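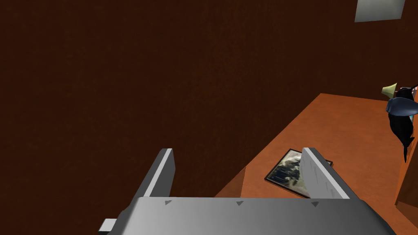 Brown wall, orange tabletop. Guess which one is a color of its own?

I love this one! If you shine orange light in a dark room, you see orange. But have you ever seen a brown light? Me neither, and I've looked at plenty of rainbows. Brown is really dark orange, or dark red mixed with a little yellow, and your brain only calls it brown when there are brighter things nearby to compare it with.

Try it with paint. Squeeze out a big blob of orange, then stir in a tiny dab of black (tiny, I mean it, black paint is bossy). Keep adding dabs and paint a stripe each time. My friend Chin-lung Tsang got 26 stripes before his turned almost black. Which stripe would you call the first brown one?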